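Moving the archive off Novow

2026-09-19

I finished the move last night. The old host, Novow, exported everything as one flat file: 2,031 entries, of which 819 were drafts I had never published. The drafts carried no dates, only an internal number, so sorting by date put all of them in November of the year the account was opened.

The fix was a short script. It reads the internal number, finds the nearest published entry with a lower one, and copies that date. The result is wrong by a day or 2 in places. I can live with that.

Links were slower. Novow rewrote every internal link through a redirect, and the redirect stops working when the account closes. I resolved them in batches of 50 – larger batches timed out – and kept the log. Image captions did not survive the export at all, so older posts now show pictures with nothing under them.

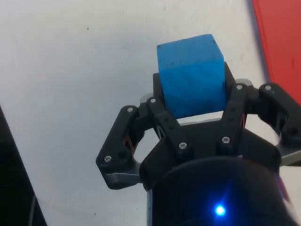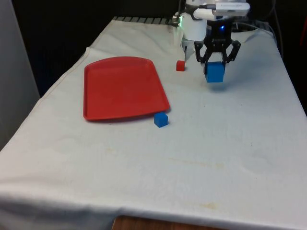 Blue cube, red tray.

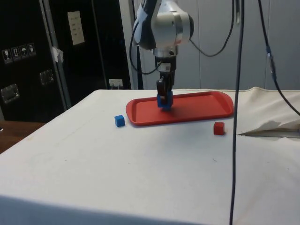
Jabari Barasa wrote in to say that the draft dates could have been recovered from the feed cache, which Novow keeps apart from the export and hands over on request. He did it that way when he moved the Tellonberg notes and got all but a handful back. I have sent the request. If the cache arrives before the account closes, I will rerun the script against it and replace the guessed dates. Addresses will stay as they are, since they use the entry title only.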